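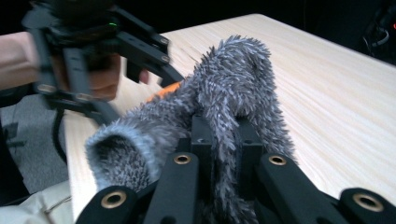

The Orklow Long Fur is a slip-on wind cover for shotgun microphones, made for outdoor recording where a foam windscreen no longer keeps the low-frequency rumble down. It is a single tube of long-pile synthetic fur, open at one end and closed at the other. The pile is a mix of charcoal, silver and pale gray, with the lightest color at the tips, and it stands out from the backing in dense spiky strands. With nothing inside it the tube has no stiffness and folds over on itself, with the open cuff holding a rounded shape. It takes its working form only when it is fitted over a foam or a rigid basket.

Intended use

The cover goes over an existing foam windscreen or a slim basket. It should not be fitted directly to a bare microphone. The fur slows the moving air before it reaches the inner windscreen, and the still air held between the two layers does most of the work. If the fur touches the interference tube, handling noise and fabric noise will both pass straight into the recording.

Typical uses are location dialogue, field interviews, wildlife recording and ambience. The cover can be left on indoors, but the small loss at the top of the range serves no purpose there and most users take it off.

Dimensions and fit

Usable inside length: 245 mm
Inside diameter, relaxed: 33 mm
Weight: 62 g
Closure: elastic cuff with drawcord
Outer material: long-pile synthetic fur on knitted backing

Length is measured from the edge of the cuff to the inside of the closed end, with the backing flat and not under tension. Measure the foam, not the microphone. A foam shorter than the usable length by more than a finger's width will leave a loose tip that moves in gusts, and a loose tip can be heard. A foam slightly longer than the stated figure can be accommodated by the knit, but the cuff must still close behind the slots of the microphone.

The relaxed diameter increases when the cover is pulled over a foam. The backing is knitted to stretch mainly across the tube and very little along it, so a thick foam does not shorten the cover to any useful degree.

Fitting

1. Loosen the drawcord fully.
2. Shake the cover out and turn the pile outward at the cuff.
3. Hold the microphone by the rear of the body and push the foam into the cuff with a slight twist.
4. Work the cover down in short pulls until the foam reaches the closed end.
5. Check that the seam runs straight along the underside.
6. Close the drawcord behind the last slot. Tuck the free end under the cuff.

Do not pull the cover on by the fur. The pile is anchored in the backing, but repeated pulling in one place will thin it out. Grip the knit through the cuff.

If the foam rotates with the cover and begins to slide off the microphone, the foam is too loose for the microphone and should be replaced first.

Acoustic behavior

Long pile absorbs a little high-frequency energy. On dialogue the change is slight – a small shelf of lift at the mixing stage is the usual correction, and many recordists leave it alone. Matted pile causes a greater loss than clean pile, and wet pile a much greater one. A cover that has become noticeably dull is nearly always one that needs brushing.

A low-cut filter at the microphone or recorder is still recommended in strong wind. The cover reduces turbulence at the capsule. It does not remove vibration transmitted through a stand, boom or shock mount.

Divya Ramasamy, who looks after the test bench at our Starndale workshop, compares each new roll of fur with a retained swatch from an earlier production run. Both are mounted over the same foam in front of a fan at 3 speeds. Rolls with short or uneven pile are returned to the mill. Shade is allowed to vary between rolls, and two covers bought a year apart may not match in color.

Rain

The cover sheds light drizzle for a short time. It is not a rain cover. Once the backing has taken up water, remove the cover, shake it hard away from the microphone and fit a dry one. Crews working in wet conditions normally carry a spare.

Care

Brush with a wide-toothed pet comb, starting at the tips and working back toward the knit. Burrs and grass seed should be picked out by hand before combing.

Wash by hand in cool water with a small amount of mild detergent. Rinse until the water runs clear, press in a towel and hang by the closed end. Do not wring. Do not tumble dry or use a hair dryer on a hot setting, as the fibers curl permanently and cannot be combed straight again. Comb once when half dry and again when fully dry.

Store loose or over a foam. Long storage under weight flattens the pile, though most of it recovers after combing.

Spare parts and repair

Drawcords and toggles are sold separately. Seams that open in normal use can be resewn at Starndale. Darmawan Manurung handles repair requests and will ask for the microphone model and the foam length before quoting. Please wash the cover before sending it in.

Related products

Orklow Salinas – short-pile cover for the same foams, for light wind and indoor air conditioning.
Orklow Esbridge – slim basket with suspension, accepts the Long Fur as its outer layer.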